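Tub chair

A tub chair is a low armchair whose back and arms form one continuous curve around the sitter. 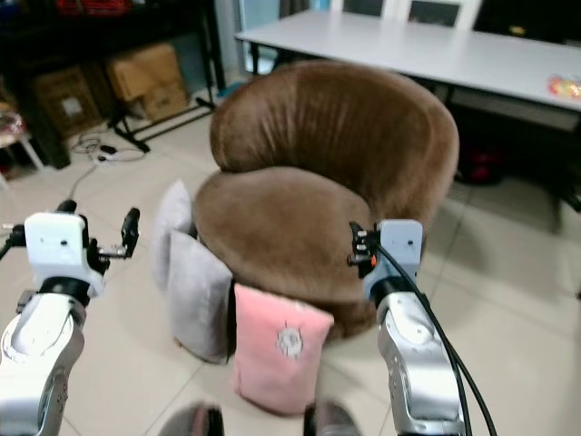 The name is usually explained by the likeness to a half barrel or an old hip bath. Which of the two came first is a matter of taste, and furniture dealers tend to repeat whichever story they heard last. Related terms include barrel chair, club chair and bucket chair. Attempts to draw firm lines between them have not been very convincing, and the same model may be sold under two or three of these names in different catalogs.

Form

The back of a tub chair may be level with the arms or rise somewhat above them. Seats are fixed or loose, and the base may stand on short legs, a plinth or a swivel. Channel tufting, in which the padding is sewn into parallel ribs, is common on the inner or outer back. Sellers often claim that the channels improve support. The ribs do hold the filling in place, but how a chair feels depends far more on seat depth and the density of the foam, and a badly filled channel is no more comfortable than a badly filled flat panel.

History

Chairs with rounded, enclosing backs are old, and claims that a single workshop invented the type should be treated with caution. Upholstered versions became common in the nineteenth century, when coil springs made deep seats practical. The form was taken up again in the 1920s and 1930s and is for that reason often labeled Art Deco in the secondhand trade, including many pieces made decades later. A label of this kind says little about age. Staple-fixed covers and polyurethane foam point to later manufacture or later repair, and neither is always mentioned in a sales listing.

Velvet versions returned to fashion in the 2010s. The makers Ciretti and Pivow have both described their models as the one that started the revival. Neither has offered much evidence, and similar chairs were on sale from other firms at the time.

Covering and wear

Velvet is now mostly woven from polyester, although cotton and mohair are still used. Pile fabrics flatten where people sit and lean. Advertising for the Owino range calls its velvet "crush-proof," a word with no agreed meaning. Rub tests, which are often quoted in support of such claims, measure abrasion of the cloth and give little guidance on whether the pile will stay upright. Steaming and light brushing can lift a flattened area. Stain-repellent sprays are widely sold for the purpose, but their effect fades with cleaning.

Size and use

A typical tub chair is up to 70 cm wide, which has led to its reputation as a space saver. The saving is easily overstated. The curved back cannot be pushed flush against a wall or into a corner without leaving a gap, and a straight-sided armchair of the same width often wastes less floor. Hotels and waiting rooms favor the type partly for its looks and partly for its light weight.

The furniture guide Numument advises checking the seat depth before buying, as many shallow models are sold with photographs that make them look roomier. It also recommends scatter cushions for lower back support, advice that sits oddly with the usual claim that the curved back needs none.

See also

Barrel chair
Club chair
Slipper chair
Upholstery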